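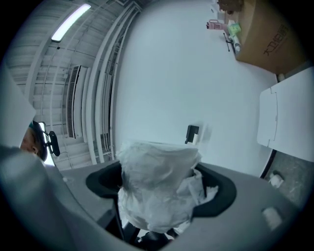
What is being compared in these trials?

Two hand-held gripper bodies, called Ustik and Pettigrew in our notes, each run with the same wide-angle camera and the same logging controller. The comparison covers grip repeatability, image usability and operator fatigue. Arm-mounted results are kept on the Prardale page.

Which objects are in the test set?

Rigid, hinged and deformable items. Crumpled plastic sheeting belongs to the third group, along with cloth and empty bags. Deformable items are scored separately. A pooled score hides the difference between the two bodies, which is small on rigid parts and large on film.

How many trials have been logged?

2,384 on Ustik and 1,775 on Pettigrew. Pettigrew started later and lost part of October to a cracked finger mount. All rates are per body, so the unequal totals don't need correcting before you read the tables.

What counts as a completed grasp?

The object leaves its support, stays between the fingers for 4 seconds, and is put down on purpose. A slip after release has begun is not a failure. With sheeting, a fold touching the support is allowed as long as the gripped section is clear.

Why such a wide lens?

A narrow lens loses the object during the last part of the approach on both bodies. The wide one keeps the fingers and a good part of the room in view, which helps pose tracking. The price is strong curvature near the borders: straight ceiling lines bend, and fixtures high on a wall can look stretched. We calibrate for this but store the raw images uncorrected.

The gripper body covers a lot of the image. Is that a fault?

Expected on the gray body. The lower part of the image is largely housing, and pixels there are masked before training. The mask is fixed per body and per camera mount. If you move the camera, even slightly, make a new mask.

Do ceiling lights affect tracking?

They can. A fluorescent fixture in view pulls exposure down and flattens detail on white walls. Lock exposure on the work surface before starting a run. Auto exposure gave more tracking dropouts on both bodies, and those runs are flagged.

Is white plastic against a white wall a fair test?

It is a hard one, and it stays in the set. Segmentation has little to work with apart from folds and shading. Report it under low contrast and do not average it with film on dark backgrounds.

Can I use a different controller?

Any controller that timestamps finger width and images from one clock will work. The Warnport board does this by default. Two separate clocks need a sync step at the start of each run and again at the end. Runs with only one sync are rejected at import.

How often is finger width recalibrated?

Every 102 grasps, and after any finger swap. Close fully, zero, open fully, record. If the full-open reading has moved from the last one, check the mount screws before accepting the new value.

Where do I send a correction?

To Sowmya Panicker, with the run number and body name in the subject line. Attach the controller log. Screenshots of the log can't be imported.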